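How to Budget for a Two-Arm Picking Cell Without Fooling Yourself

By Mavis Mahmoud

Every vendor quote I have read for a bench-top picking cell has the same shape. The arms are on page one with a big number next to them, and everything you will fight with for the next year is on the last page under "accessories." This guide goes through the quote back to front. It assumes you run a small shop or returns desk and someone above you has already said the word "automation."

Step 1. Write down what gets picked

Do this before you call anyone. Pull a normal week of orders and list the items by how they are packed. Boxes are easy, and every sales demo uses boxes. Long-handled things in crinkly clear wrap are another matter. They shine, they slide over each other, and the wrap gives the fingers very little to hold. If those make up a good share of your list, put them at the top and tell the vendor you want to see them first.

When Stirnton came to us with their pitch, the demo bin held cardboard cartons, neatly spaced. Darnell Ferreira asked them to swap in wrapped brushes from our own shelf. They said that would be covered in phase two. Ask what phase two costs.

Step 2. Price the bin

I mean it. Bins look like a rounding error until you learn that the one you own has walls too tall for the gripper to reach the corners, or is see-through enough that the room behind it ends up in the camera's picture. Clear and smoky plastic both deserve a test before you commit. Changing bins later means changing them on the shelf and on the cart too. We got a price for 418 replacements and it was not small.

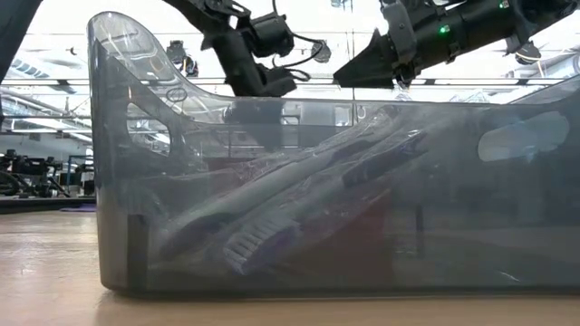

Ask for the reach figures with the gripper mounted, measured to the bottom of the bin. Reach on a spec sheet is often given for the bare arm. With two arms over one bin you also need to know who yields when both want the same corner, and whether the software for that is included or sold by the year.

Step 3. Count the labor honestly

The Tritico proposal claimed one operator could watch 6 cells. Fine, maybe. Adalberto Fontes called a shop they listed as a reference and heard a different number. Put your own figure in the sheet, and include:

Time to clear missed picks
Spare fingers and pads
Cable replacement
Training for a second person, for when the first one quits

Step 4. Rent before you buy

Get a trial of at least 16 weeks, in your building, under your lights, with your items. If the vendor refuses, I would take that as your answer. Bellamy agreed to one after some back and forth -- they wanted a deposit, and we got it written down as refundable.

Start the trial before your busy season. Ours began in November, which was a mistake. Lyle Park had no time to log failures, so the first month of data is mostly guesses.

Step 5. Set the walk-away number

Decide on the miss rate and the payback period that would make you say no, and get both signed by whoever controls the money. Two years is our limit on payback. Vendors will offer a longer one with a nice chart -- leave the chart out of the file.

Last updated 2026-04-03. The blank budget sheet is available from Ariel Manalastas at the front office.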